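Patch the Street or Pave It

Serkach has been patching its side streets for as long as I have lived here, and I think it should stop. The town filled 39 holes in June. Many were in the same spots as last year – same curb, same dip. A patch costs little on the day, so it wins every budget vote. Add up the repeat trips and it looks less cheap.

My proposal is dull. Pick two streets a year, dig them up and pave them end to end. Leave the rest alone unless a hole is dangerous.

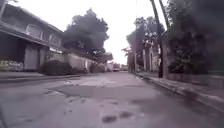 A reader from Todolness wrote back that her town tried this and the streets at the bottom of the list waited years, with people there paying the same taxes as everyone else.

She has a point, and the order should be public before any work starts. I would still take a long wait for a real road. My own street would probably be near the end of the list – some 70 streets need work.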